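Cooking for one after years of cooking for a crowd

So I moved to Semmont in April, and I've been cooking for one ever since, and I have opinions now. Lots of them! I used to share a house where dinner meant the giant pot and everybody grabbing a bowl. My hands still want to make that much food. The first week in the new place I made chili and ate it for lunch and dinner until I couldn't look at a bean.

The grocery store doesn't help. The Presis near me sells celery by the whole bunch and that's it. What am I supposed to do with a whole bunch of celery? (I know, soup. I've had a lot of soup.) Carrots are fine, they last forever. Fresh herbs are a lost cause and I've gone over to a pot of chives on the windowsill, which is doing great, and a pot of basil, which isn't.

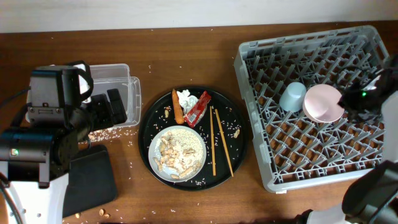
Dishes, the part I still don't love.

Anyway, what finally got me out of the chili rut was writing down what I spent. I kept every receipt for a whole summer month and it came to 297 dollars, just for me, and a good chunk of that was stuff I threw away. Half a loaf of bread here, a slimy bag of spinach there. I felt pretty bad about the spinach.

The next thing I did was stop planning seven dinners. I plan four. The other nights take care of themselves, it's leftovers or eggs or toast, and once in a while I walk over to Hajdu for dumplings and call it research.

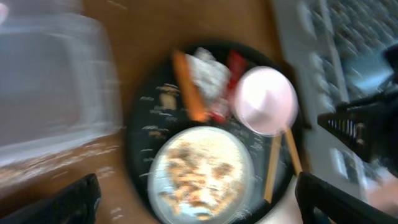
Breakfast for dinner is my big discovery of the year, and I'm a little mad I didn't start sooner. Pancakes at 7 p.m., sure. Oatmeal with a fried egg, don't knock it. Mostly though it's something pale and soft in a round white bowl with brown bits on top, because the brown bits are the whole point for me. I'll use fried onions, or chopped sausage, or whatever is left in the pan from the night before. It's cheap, it's one pot, and I can eat it on the couch in my socks.

Freezing has been more hit or miss. Cooked beans freeze great. Potatoes in a stew go weird and grainy. Bread is perfect if you slice it first, and I forgot to slice it first, so I spent a morning going at a frozen loaf with a knife I shouldn't have been using that way. I label everything with tape now, after I thawed what I thought was tomato sauce and got plum jam.

I also bought a small Dalent saucepan, the kind that looks like a toy, and I use it more than anything else I own. My big pot lives on top of the fridge. I get it down when people come over, and I still fill it way too full.

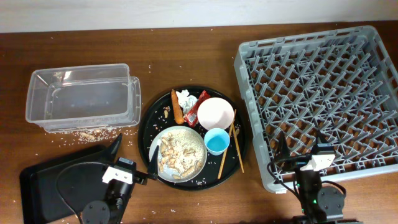
Do you really save money cooking for one?
I do, but only since I quit buying the family packs. The price per pound looked so good and then I'd toss a third of it.

Next up I want to try making half a lasagna. If you've got a loaf pan recipe that works, leave it in the comments, please, I'm begging!

Posted August 2022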